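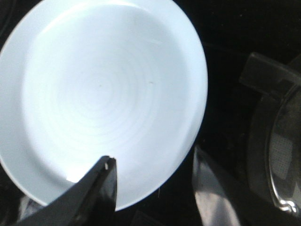
The Long Goodbye to the Dinner Guest Who Won't Leave

By Suha Mahasneh

Around ten-thirty, in any decent household, somebody slaps both knees and says "Well." In my family this word has no meaning. It is a kind of throat clearing. The person who says it will be in your hallway at midnight, coat on, one arm in the sleeve, explaining what went wrong with the Skendness bypass.

I grew up in a house where leaving took longer than eating. My father considered it rude to go before the second coffee and ruder still to go right after it, which left a narrow window that no guest ever found. My mother would stand at the door holding a foil package of leftovers, shifting it from hand to hand as it cooled. I once finished a school report on the Suez Canal during a single farewell.

Then I moved to Grutesov, where people leave parties the way they leave elevators. The doors open and they're gone. The first time I hosted there, I turned to get the fruit and came back to a room of empty chairs and one woman looking for her other glove. I took it personally for about 2 years.

What the doorway is for

Munther Chamoun has been giving dinners on Hakim Street for most of his adult life and holds firm opinions about exits. He believes the real conversation of any evening takes place standing up. "At the table they tell you about the job," he told me. "At the door they tell you they're quitting it."

He has a point. I have learned of two engagements, a bankruptcy and a secret cat while holding somebody else's umbrella. People will say things with a hand on the doorknob that they'd never say over soup. The exit is right there. If it goes badly, they can use it.

Munther's own method for closing an evening is to start cooking again. He says it confuses people. Some take it as a threat and find their shoes. Others sit back down, and those are the ones he wanted to keep anyway.

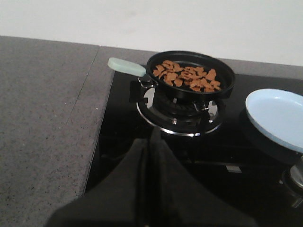
A few ways out

For hosts without his nerve, there are older techniques. My aunt turned off lamps, one per quarter hour, until the party was down to a single bulb and the light of the aquarium. A neighbor in Rutico used to bring out photographs of his kitchen renovation, all 291 of them, and rarely got past the plumbing.

Guests have their tricks too. The babysitter is the classic, and I know a couple who kept theirs on the books until the child was 14. An early flight works if you own a suitcase and don't mind being asked about it later. A friend of mine simply vanishes and sends a nice note in the morning. I used to disapprove of this. Now I save the notes.

My husband, who comes from a family of vanishers, has been in training since the wedding. He has made real progress. He no longer waits in the car. He waits on the porch, where he can be seen through the glass, looking at the sky as if it might rain.

Last January we had my parents over, and at eleven my father slapped his knees and said "Well." My husband got up and fetched the coats. My father looked at his, thanked him warmly, laid it across his lap like a blanket, and asked whether there was any more coffee.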